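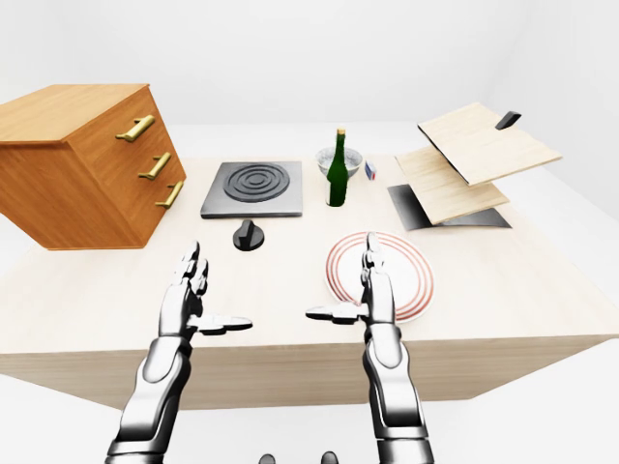

Etby opens furniture loan scheme for students in Plulville

PLULVILLE, 16th October - Etby, the furniture hire and repair firm, has opened a loan scheme for students renting unfurnished rooms in Plulville. The scheme is called Metudent and runs from the company's warehouse on the Filali trading estate. Bookings are open now and the first deliveries go out before the end of the month.

Students can borrow tables, desks, chairs, bookcases and chests of drawers for the length of a tenancy, up to 2 years. At the end of the loan the furniture is collected, checked over, repaired where needed and lent out again. There is no charge for collection.

Etby has put 383 pieces into the scheme for its opening year. Most have come back from office and holiday let contracts that ended over the summer, and the rest were bought from house clearances in and near the town. Every piece has been through the Filali workshop, where loose joints are reglued, drawer runners are replaced and worn tops are sanded and oiled. Items that could not be brought up to standard have been broken down for parts.

The company decided on the scheme after a run of enquiries from students who had taken unfurnished rooms and wanted a desk or a table for less than a full year. Its normal hire contracts are written for businesses and have a minimum order that few single tenants would reach. Metudent has no minimum order. A student can borrow one chair.

Loans are paid for by the month, with a deposit taken at the start and returned after collection. The price of each piece is shown on the booking page and stays the same for the whole loan. Ordinary marks and scratches are expected and will not be taken off the deposit. Burns, broken legs and missing handles may be, depending on the cost of the repair, and students will be sent a written breakdown before any money is kept.
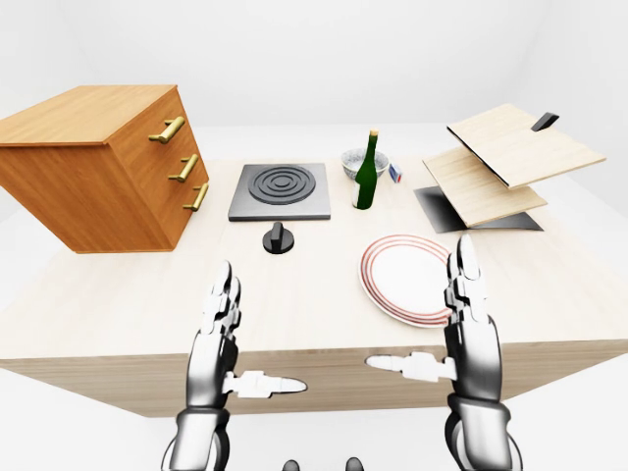

Can students sharing a house put everything on one booking?

Housemates can share a booking as long as one of them signs for it and pays the deposit. The furniture is delivered in one go, and a person who moves out early can have their share transferred to whoever takes the room.

Delivery is free to any address within 5 miles of the warehouse. Larger pieces are carried up to the room by a two-person crew, and tables with removable legs are put back together on the spot. Students in top-floor flats are asked to measure the stairs and the doorway before booking, and the booking page has a short guide on how to do this. If something will not fit, the crew will take it away and offer a smaller piece from the same price band.

Parking is tight in several of the streets near the old market, so deliveries there will be made in the mornings only. Anyone who needs a different time should ring the warehouse before booking.

Landlords can also use the scheme, although on different terms. A landlord letting to students may furnish a room through Metudent for one academic year and then either renew the loan or buy the pieces at their second-hand value. Etby will supply an inventory that can be attached to the tenancy agreement. Mattresses, sofas and other upholstered items are not part of the scheme for either group.

The Filali warehouse will be open to visitors throughout October for people who prefer to see a piece before they borrow it. Stock is set out by type, with tables and desks nearest the entrance and storage furniture along the back. Each piece carries a card giving its measurements, its monthly price and a note of any repairs made.

Etby plans to raise the stock to 500 pieces by the start of the next academic year. It would like to hear from local residents with solid wood furniture to sell, in particular small desks and narrow chests of drawers, which were the items most often asked for in early enquiries. Pieces do not have to be in perfect condition, but they should be dry and free of woodworm.

About Etby

Etby hires out and repairs furniture for offices, holiday lets and rented homes. Its workshop and warehouse are both on the Filali trading estate in Plulville.

Press enquiries should be sent to the Etby press desk at the warehouse. Loan bookings and offers of furniture are handled separately through the Metudent booking page.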